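Skip to content
Home Kitchen Laundry Workshop Mending Ask Jeanie

We use cookies to remember which tips you have already read. Carry on reading if that suits you.

Workshop Tips: When the Arms Let Go

By Jeanie McIver
18 February 2020

The block landed in my tea. I mention this first so that you understand the level of injury we are dealing with. A small piece of painted wood, a mug of strong tea, and a cream sweater that I should not have been wearing in a workshop in the first place. If you came for the stain remover, it's at the end.

For those who missed the earlier installments, my niece Imogen Hebden and I have a pair of robot arms on a bench at the back of the Bidthorpe shed. Imogen understands them. I wipe things down. The arms were meant to lay out wooden blocks in tidy shapes, which I could do myself in less time than it takes the computer to wake up, but I am told that misses the point.

What happened was that the right arm picked up a block, swung out toward the front rail, and stopped dead. Imogen did what anybody does with a machine that has stopped dead and turned it off. The arm went limp. Down it came, rather gracefully until the last bit, and the gripper opened on the way. You know about the tea.

Since then I have gone through the whole business with a notebook. Most of what I wrote down applies just as well to a bench drill or a stand mixer.

1. Find out what "off" means

On a lamp, off means off. On our arms, off means the motors stop holding, and whatever was up in the air comes down. I had assumed the joints had some sort of brake. They don't. It's in the manual, on a page I had been using to level the table.

So now, before anyone cuts the power, the arms get sent to their resting position, low and tucked in. If an arm has frozen and won't go, one person supports it from beneath, well away from the elbow, while the other person works the switch. Agree beforehand which of you is which. We both went for the switch the first time we practiced, and it was like two people in a doorway.

The same goes for anything in your own workshop that is held up by power alone. Try it once, on purpose, with nothing underneath.

2. Keep your fingers out of the elbow

The grippers look like the dangerous end, having fingers, and so everybody watches the grippers. I had my own pinch from the elbow. There's a gap behind the big black housing that is exactly as wide as a thumb until it isn't. A bit of cold water and some language sorted it out.

If you need to move a block or a bit of wire, stop the program first. Reaching in quickly between moves is how you get a blood blister and a lecture from a younger relative.

3. Give the cables room, then a bit more

We did find out in the end why the arm had frozen. A cable had worked its way under a bolt head, and when the arm turned outward, it pulled tight and the plug at the shoulder came half out. The plug looked perfectly all right. It took Imogen most of an evening to find, and she found it by leaning on it.

I had tied that cable up myself, to be tidy. A cable that runs along a moving arm wants slack at every joint, enough to look slovenly. Move the arm by hand, power off, to the furthest place it can get to in each direction, and see what the cable does. Only then put your ties on, and snip the tails flush, because a cut tie end will take the skin off your knuckles.

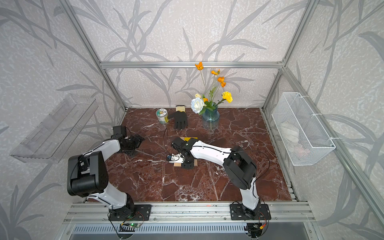 4. Write down the last thing you changed

There is a school exercise book on a string by the switch. The rule is that whoever changes anything writes it in the book before having a biscuit. My entry before the tea incident read "neatened wires, much better," and I have had it read aloud to me several times.

It needn't be clever. "Moved left stop." "New plug." "Oiled nothing." When something fails, start with the last line and work backward — you will usually be done within 3 lines, and the guilty party will usually be you.

5. Go back to something dull

After a fault, the temptation is to run the hardest job you've got, to show there are no hard feelings. Don't. We went back to plain blocks lying flat on the marble top, with the speed turned well down and one of us standing at the switch with nothing else to do. No phone, no tea.

Flat blocks are a good choice because they have nowhere to fall. Imogen wanted to build a tower. I pointed to my sweater, which was soaking in a bucket at the time.

The shape for the slow run was all straight sides and corners, some blocks yellow and some plain wood. I say it's an E. Imogen says it depends on where you're standing. We have agreed to disagree, which in this family means it will come up again in April.
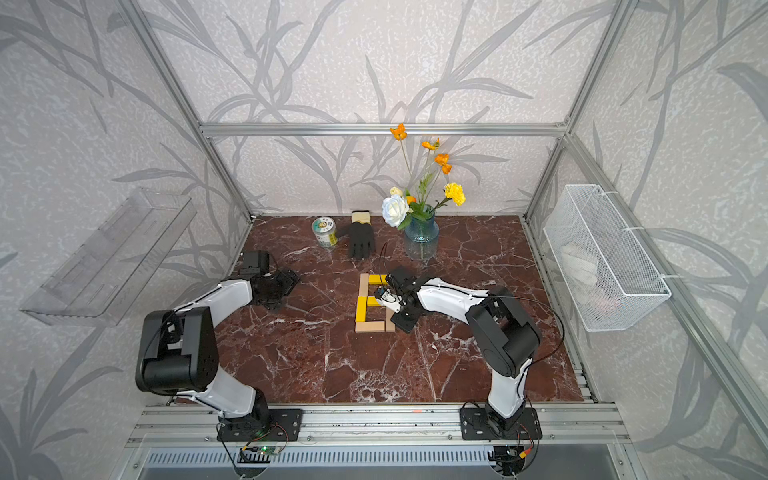

6. Take the dust seriously

Sanded blocks shed. So do work gloves. The fluff finds its way into the grooves of the metal rails and from there onto anything with a bit of grease on it. I use a dry paintbrush, a cheap soft one, and work toward me with the vacuum nozzle held close. Power off, arms down, see number 1.

Don't use a damp cloth anywhere near a circuit board, however grubby it looks. For the tabletop, a barely damp cloth and then a dry one. Skip the spray polish. I tried it, the blocks skated about like curling stones, and the shine took 2 goes with dish soap to get off.

7. Check the bolts on the base

A sudden stop gives the base plate a good yank. Ours had loosened by about the width of a fingernail's patience, so I now go over the bolts after any jolt, with the hex key that lives in the Grønli biscuit box and is not to be borrowed for bicycles. A dab of nail varnish across the bolt head and onto the plate makes a line. If the line is broken, the bolt has moved. Any color will do, but pick one you dislike so you don't mind using it up.

8. Tea on wool, since you ask

Blot, don't rub. Rinse from the back of the fabric in cool water. Soak with a spoonful of white vinegar in a bowl of cool water, then wash by hand with something gentle and dry it flat on a towel. Mine came out apart from one pale mark near the cuff, which I am calling a pattern.

The mug was fine. The block has swollen along one side and has been retired to hold the shed door, where it is doing better work than it ever did for the arms.

Next time: getting candle wax off a workbench, and a reply to the reader in Likisbridge who boils her paintbrushes.

Get Jeanie's tips by email. Unsubscribe whenever you like.

Contact | © Jeanie McIver | Back to top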